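The Istham Leak

I was eating cereal over the sink when the leak landed, and I want that on record, because later everybody at Stedow asked me where I'd been on Wednesday morning like it was a murder.

My phone buzzed so hard it walked itself into the dish rack. Somebody on a forum had posted the name of our game. The whole name, Istham, spelled right and everything, plus a paragraph saying it was a racing game where the track floods behind you. Which it is! I'd spent two years of my life making that water rise, and now a guy with a cartoon frog for a picture was explaining it to strangers.

I'm the water person, by the way. Other people get to say they made the cars or the music. I tell my aunts I make the water and they ask if I've thought about going back to school.

By the time I got to the office the blinds were down, like the forum could see in. Razia Dhanial was standing on a chair. She runs the studio and she's short and she says a chair is cheaper than a microphone.

"Who's Viklund?" she said.

Nobody answered, and I felt my ears get warm.

See, the post had ended with a line about Viklund. "Wait till you see what they did with Viklund," it said, and then a little wave symbol. Everyone else figured it was a publisher, or a person, maybe some big-name designer we'd secretly hired. The comments were already fighting about it. One guy had written 170 words on why Viklund would ruin the franchise, and we didn't have a franchise. We had one game that wasn't out yet.

But I knew Viklund. Viklund was a duck.

I'd put him in back in March, during a bad stretch when the flood code kept crashing on the harbor level and I was sleeping on the beanbag. He was a rubber-looking duck and I used him to test whether things floated. You dropped him in, he bobbed, you knew the water worked. I gave him a name because it was two in the morning. Then I got attached – I gave him a tiny wake, and a lean on the corners, and at some point I let you drive him. You had to come in dead last on Nukberg, the mountain track, and just sit there and let the water catch you. Then the car sank and up came Viklund.

I'd never told a soul. I hadn't even put him in the build notes.

So whoever leaked the game had lost on Nukberg so badly, and so patiently, that they found my duck. I went back to my desk and pulled up the test logs, feeling like a detective, a sweaty one. There were 108 finished runs on Nukberg from that month. I scrolled down to the last-place ones. Most people quit when the water hits the doors, it's a rotten feeling, you just mash the restart button. One tester hadn't. One tester had sat there, gone under, come up as a duck and then driven that duck for 88 minutes.

The login was RDHANIAL.

I looked over at the chair. She was still up on it, telling everyone how disappointed she was, and she was really good at it too. Her voice did a wobble.

I waited until lunch. She was in the kitchen peeling an orange over the trash can, and I shut the door behind me and stood there like a lump for a while.

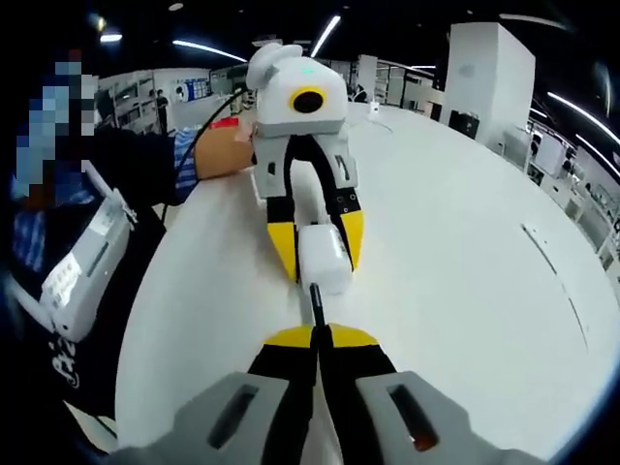

"Why would you leak your own game?" I said.

"The publisher was going to drop us on Friday, and now forty thousand comments say they can't," she said, and ate a piece of orange.

I didn't know what to do with that. I'd had a speech ready about trust. I'd practiced it in the bathroom, with gestures.

"You could've told us," I said.

"And you'd have all looked surprised?" She pointed the orange at me. "You can't even keep a straight face about a duck. I said his name this morning and you turned the color of a stop sign."

So she'd known whose he was the whole time. I asked her how, and she said nobody else in the building would bother giving a bath toy a correct wake. I think it's the nicest thing anyone has ever said about my work, and I couldn't repeat it to a single person.

"Is he staying in?" I asked.

She washed her hands and took her time drying them. Out in the main room somebody was yelling that the frog guy had posted again.

"He needs a horn," she said, and went out to get back up on her chair.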